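Print this entry | E-mail this entry

Workshop notebook — Monday, 4:10 pm

Glue trials for the Londoño bench tops, second batch. Shuk-fan cut the strips and I planed them after lunch. Open time was 10 minutes on all of them, clamped for 20. The Drileck glue squeezed out evenly. The Fovov set has a gap at one end where I started the clamps from the wrong side, so that joint doesn't count and I'll redo it.

Sanding: stopped at 300 on the test faces. Fabrice wanted to go finer, but the oil sat on top last time. Leaving it as is until Ieuan has looked.

Oil coat one went on at 3:30. Rag, thin, wiped back. The offcut by the window is blotchy — probably glue I missed with the scraper.

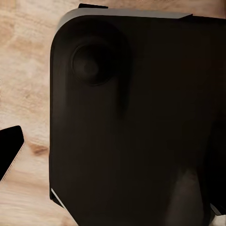

Render, close view. Light wood tabletop at left.

To do: order more cauls, ask Yurani whether Zornimitz still sells the small tins, weigh down the redo overnight.

Recent entries
Planer knives, second set
Cupping in the wide boards
Scraper burr notes

Contact: Efraín Cusi, bench room | Back to top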